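Clearing up at Drernedberg: the after-lunch table gets its turn

2021-05-24

I've been going on about the Benenero tidy-up drive for weeks, so you'll be pleased to hear it has finally reached somebody's front room. Charmaine Khumalo let us in on Steyn Road, and we went straight for the table, where the remains of a snack were still spread over the checked cloth. 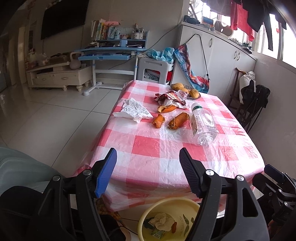
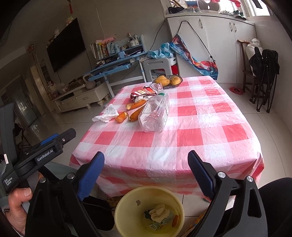 What goes where

Peel, a tissue, a crumpled wrapper and an empty bottle on its side – it's the sort of mess I walk past at home all day long. Charmaine's rule is one basin by the table for the first sweep, then sort it properly at the back door. There was already a tissue in the yellow one, along with a bit of peel and a green wrapper, and the fruit in the dark basket stays put for whoever gets hungry next!

The sorting bit matters more now. Peel can go in the Dramano food caddies, which 1100 homes have been given so far, and clear bottles go in the recycling with the cap left on (I'd been taking mine off for years). Tissues and snack wrappers still go in the ordinary bin, I'm afraid.

I do like a plastic cloth for this. Mine is cotton and has a tea stain older than my youngest – Charmaine's just gets a wipe with warm soapy water and a dry tea towel after.

Joining in

So far 34 households in Drernedberg have signed up and there's room for 48. Names to the Benenero desk at the library, please, and say if you still need a caddy. The drive runs until August.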